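双臂课程项目记录,串一下,方便下一届接手。2025年3月13日。组里这学期的题目是“双臂协同收纳卡片”,平台代号Navside。

1/
任务定义:台面上有一个透明卡套和若干张卡,双臂配合,把卡插进卡套的格位。评分只看终态:卡片完全进格,卡套不离开台面工作区。中途掉卡可以重抓,计时不停。

2/
硬件没有改动,沿用Sonard实验课的双臂台:两条臂装在同一根铝型材导轨上,末端都是两指夹爪,每条腕部一个相机。2月之前两个底座的间距每组各调各的,数据互相不能用。现在间距锁死,螺丝画了防松线,请不要再动。

3/
内壁的灰色砖纹保留。有同学提议换成纯色,理由是特征干净。试过一版,腕部相机在近距离时画面几乎没有纹理,外参校验反而更难做,又换回来了。

4/
遥操作采集。一人操作两条主臂,另一人负责复位和记录。每条示范从双臂回零开始,到双爪松开、退到安全高度为止。截至目前入库2,219条,其中包含失败后恢复的片段,单独打了标签,训练时默认不剔除。

5/
卡片平放在台面时最难处理。指尖有厚度,直接从上方夹,基本夹不到边。目前的做法是一侧夹爪压住或轻推,另一侧从卡边切入。两个指尖离得很近,碰撞检测的阈值要单独放宽,否则会频繁急停。
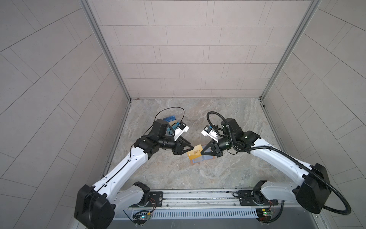 6/ 标定
每次开机做一遍手眼标定,不要复用前一天的结果。腕部支架是打印件,拆装一次偏移就会变。残差超过2毫米重做,连续两次超限就检查支架螺丝,先别怀疑算法。

7/ 控制频率
策略输出和底层插补分开。底层固定100 Hz,策略端按动作块下发,块与块之间做重叠平均。块太长,插卡时来不及修正;块太短,双臂之间会抖。参数写在Fallahi分支的配置文件里,改之前先开新分支,不要直接推。

8/ 双臂时序
一开始把两条臂当两个独立策略训,各自的曲线都很好看,放到一起就互相等。后来改成一个策略输出全部关节和两个夹爪的开度,等待现象明显减少。代价是数据必须双臂严格同步,时间戳错位的示范全部作废,清掉了19条。

9/ 夹爪力
力矩上限按卡片设,不按卡套设。夹太紧卡会弯,弯了之后卡边就对不准格口;夹太松,交接时会转。指尖贴了一层薄硅胶,厚度要计入运动学模型,这一项去年的文档里漏写了。

10/ 垫板
台面偏滑,卡片容易被推走。现在在中间区域放一块硬纸垫,摩擦够用,边缘也多出一点高差,指尖可以借这个高差切到卡的下方。纸垫不固定,每条示范前随机挪一下,避免策略记住位置。

11/ 交接
两爪靠近时,由持卡一侧先停稳,另一侧再进。持卡侧在对侧闭合之前不得松开,判断依据是夹爪电流,不用视觉。视觉在这个阶段遮挡严重,两个腕部相机互相挡。

12/ 卡套
格位方向朝哪边对结果影响很大。格口正对右臂时,插入动作接近直线;转过去之后,腕部要绕一大圈,线缆容易挂。采集时朝向要覆盖全,不能图省事只采顺手的那几种。
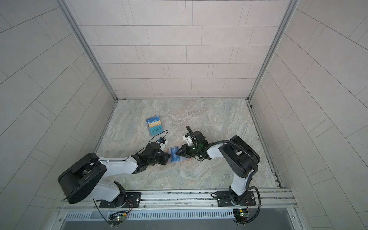 Lumturie Karagiannis:关于第11条,只用电流判断,遇到薄卡会不会误判?我们在Dellunar那边做过类似的交接,卡很薄的时候,夹空和夹住的电流差别很小,最后加了开度差一起判。另外想问垫板随机的范围有多大,有没有出现过垫板跟着卡一起走的情况。

13/
回复上面。会误判,主要发生在硅胶磨损之后。开度差目前只记录、没有参与判断,下一版加进去。垫板的随机范围限制在两臂共同可达区内,跟着走的情况有,这类示范保留,打“垫板位移”标签。

14/
评测脚本的用法:先跑回零检查,再跑空载轨迹,最后才上卡。空载没过不许上卡。每轮结果自动写入日志,人工只填一栏备注,备注写现象,不写猜测。

15/
待办:线缆走线重新固定,腕部那一圈弧度偏大;失败标签统一命名,现在同一种失败有两种写法;配置文件补注释。数据和脚本在课程服务器的Navside目录下,权限找助教开。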